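Huvalari opens its packing room in Pronby and starts taking your odd-shaped stuff

PRONBY, 27 Sep 2026 - I'm writing this one myself, because the last time we had something to announce I paid for a proper press release and my own mother couldn't tell me what it was we did. So, plainly: Huvalari packs and stores household things for people who are between homes, and as of this week we have a real room to do it in, on Elton Street, behind the old Tóth bakery. Bring us your kitchen, your bedding, your one weird chair. We'll pack it, label it and keep it until you want it back.

I started doing this in April out of my own garage. Most of my early customers were students and people waiting on a lease, and almost all of them had the same problem. They were fine with books. Books go in a box, and any box will do. It was everything else they got stuck on - the chairs, the lamps, the drinkware, the big floppy armfuls of bedding that eat a whole carton and weigh nothing.

Chairs are my favorite, I'll admit it. A white plastic chair on tubular legs looks like it can't be made any smaller, and then you get the leg section away from the seat and suddenly you have two flat-ish bundles that slide in beside a mattress! We work on a table covered in black plastic sheet, tip the chair onto its back, and keep the loose parts next to the piece they came from.

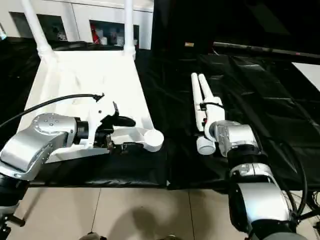
Every part that comes off gets the same number as the seat it belongs to, written on tape, and the small hardware goes into a bag that is tied to the frame. I learned that one the hard way, with six chairs and one coffee can full of screws. You only do that once.

The opening price is $62 for a standard load, and that covers packing, materials and the first month on the shelf. A standard load is 20 items or one full pallet, whichever you reach first. After the first month it's $25 a month, and you can stop whenever you like. There's no deposit and no form longer than a page (I wrote the page, and I hate forms).

Now, drinkware. People wrap a mug in nine sheets of paper and then throw a metal tumbler in bare, figuring steel can look after itself. It mostly can. The coating is another story, and a nice powdery blue finish will show every rub it gets against a can opener on a bumpy road.

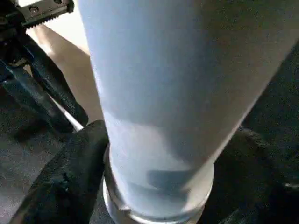 So ours go in sleeves, standing up, lids packed separately so nothing gets musty. If you bring a set, we keep the set together. If you bring a jumble, we'll sort it by height and you can argue with us later about which lid goes with what.

Bedding and other cloth things should come to us clean and fully dry, please, please, please. Fold them if you have the patience. If you don't, we'll do it, and we fold wide and flat so that the pile can go on top of furniture as padding. White sheets get a bag of their own. A few wrinkles don't bother me, and they shouldn't bother you either, they come out in the first wash.

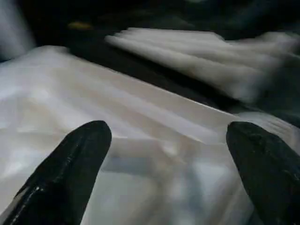
What we take and what we don't

Yes to chairs, small tables, shelves, lamps, dishes, drinkware, pots, sheets, blankets, curtains and pictures in frames. Yes to things in pieces, as long as you bring all the pieces. No to food, paint, batteries, plants and anything that lives in a tank. Pianos, call me first and we'll talk.

Nothing over 40 pounds in a single box, either. My back sets that rule and it isn't up for discussion.

One last thing about packing material. We save the creased and molded white stuff that has all the angles and pockets in it, and we use it again and again. It takes up a silly amount of room, but a tall thin tumbler or a vase needs something with a bit of shape beside it.

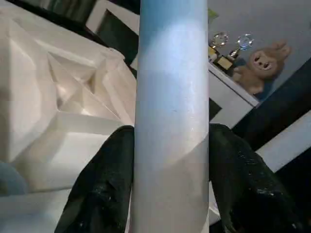
One of our April customers wrote in to say that she'd been ready to give her cups away before the move, and that every one of them came back without a chip. She did add that our labels are hard to read, and she'd like bigger letters next time.

Bigger letters are coming, I bought a fatter marker. The packing room is open Tuesday through Saturday, and you can walk in with a carload or just come by and ask. Reporters are welcome too, and so are your chairs.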